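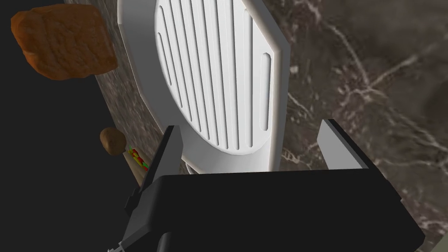 家务操作评测简报:台面整理项

Plesix 仿真平台的厨房台面任务在一月完成了第二轮评测,由 Wenjie Cai 负责任务定义,Iida Vuorinen 负责评分脚本。本轮沿用平行双指夹爪,共执行 508 次,任务为将指定物品移至目标区域,台面上的电器须保持直立,位移不得超过阈值。

总体成功率为 67%。失败记录按首个出错环节归类,占比最高的是接近阶段的碰撞:夹爪外侧先触及邻近电器的外壳或底座,随后目标物被推离原位。抓取本身的失误次之,多发生在外形不规则的小件食品上,接触点估计偏差使夹持力方向偏离质心。放置阶段的问题较少,主要是松开后物品滚动。

白色光滑外壳对深度估计仍不友好。评测中加入了深色石纹台面和弧形边缘,用于检查分割模型是否把纹理误判为物体边界。Rukhsana Hayat 的对照结果显示,单换台面材质即可使成功率下降,降幅在不同初始姿态之间差异较大,暂不给出单一数值。弧形边缘的影响集中在靠边物品:规划器按矩形近似台面时,会生成落点悬空的轨迹。该问题已在 Jillenis 规划模块的新分支中修正,改用实际轮廓做可达性检查。

关于“机器现在能不能做家务”,现有数据只支持有限的回答。物品类别已知、间距充足、不限时的条件下,单件搬移可以交给机器重复执行。物品贴近电器、需要先挪开一件再取另一件时,策略仍频繁中断,需要人工复位。单次任务的时间上限设为 270 秒,成功样本中有相当部分耗时接近上限,同样的动作由人完成只需数秒。连续整理整张台面尚未列入评分。

仿真与实机之间的差距另行统计。Genji Sugiyama 在千叶(Chiba)的实验间搭建了尺寸相同的台面,选取 16 组初始布局做实机复现,目前只完成夹爪标定和相机外参校准,摩擦系数仍使用仿真默认值。在实测值替换之前,本简报中的成功率不应直接用于设备选型。车间侧的料盒分拣任务由 Yoshinori Honda 跟进,使用同一评分格式,便于横向比较。

下一轮将增加两项变化:电器位置随机旋转,以及目标物被部分遮挡。评分脚本同时改为分别记录“接触但未移位”和“移位但未倾倒”两种情况,旧数据会按新规则重算。需要提交自建布局的小组,请使用统一的场景描述格式,并注明台面轮廓、物品质量和碰撞体近似方式;缺少碰撞体说明的布局不进入批量测试。

联系:Hullness 简报编辑组 | 版权所有,转载请注明出处 | 返回顶部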